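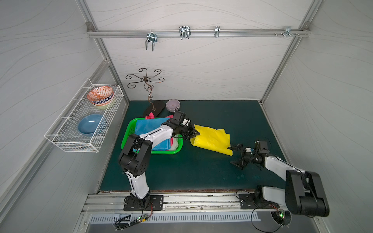

Kitchen Cloths, Bowls and Wall Storage: Frequently Asked Questions

How should I sort cloths before I put them away?

Sort by job first and by color second. Keep cloths for dishes in one group, cloths for counters in another, and anything that touches the floor somewhere else entirely. Color helps you remember which is which. One common setup is blue for counters, yellow for spills, white for drying dishes and pink for glassware. Any colors will do as long as everyone in the house uses the same ones.

Do I need to fold them?

Not for everyday use. A tray with a raised rim will hold a pile of cloths without letting them slide onto the table, and you can fold later. Fold the ones going into a drawer, where a loose pile takes up more space and tends to jam.

What about a cloth that has been left out on the table?

If you don't know what it was used for, wash it. Don't add it to a clean pile.

Is plastic a good choice for a sorting tray?

Yes. It wipes clean and weighs very little. Bright green is easy to spot on most surfaces, including a dark green table. Pick one wide enough that your largest cloth can lie across it.

Can a wire-mesh basket on the wall hold bowls?

A long mesh basket works for small and medium bowls. Stack two or three of the same shape at one end. A bowl of a different size can rest on its side near the other end, with the opening facing up and out so you can get a hand to it. Check the weight limit for your basket and its hooks before loading it with heavy stoneware.

Can I mix patterned and plain bowls?

Yes. Go by size when you stack. If a bowl rocks when you set it on another, it belongs in a different stack.

What are double hooks for?

They hold two light items side by side, such as a pair of strainers or two dish towels with loops. A narrow single hook suits a brush or a measuring cup. Leave a hook empty if hanging something there would block the basket.

Where should a tall scroll stand go?

At the back of the table, near a corner, where you won't knock it with your elbow. Wrought iron can mark a painted surface, so lift it when you move it. Look behind the base when you clear the table. Small cloths end up there.

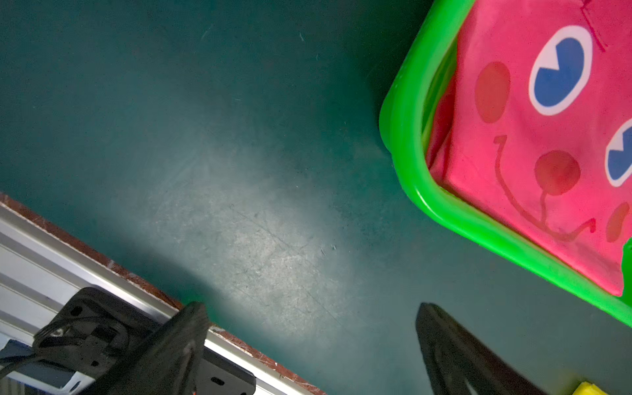 Answers by Hala El-Sayed
Updated 15 January 2024

Can soft things go in a plastic basket?

Yes, and a rounded rim is worth looking for because it won't snag fabric. Something soft with a printed face, like a pink one with big blue eyes and round cheeks, can sit in the basket as it is. Keep it out of the cloth pile if you plan to wash the cloths hot. Printed fabric often needs a cooler cycle, so read the label first.

How do I clean a dark green surface that shows every scratch?

Dust it before you wipe it. Grit dragged under a damp cloth leaves fine lines, and a matte finish shows them most where light falls across it. Use a soft cloth, warm water and a drop of dish soap. Cleaning will take off dust and smears. It will not take out scratches.

How do I get dust out of grooved metal edging?

Run a dry, soft brush along the grooves, then wipe with a barely damp cloth. Work in the direction of the grooves. Dry the metal afterward, especially where it meets another material.

How often should I go through the whole lot?

Twice a year is enough for most homes. I do mine in June and again after the holidays. Worn cloths go into the rag bag, and chipped bowls come out of the basket.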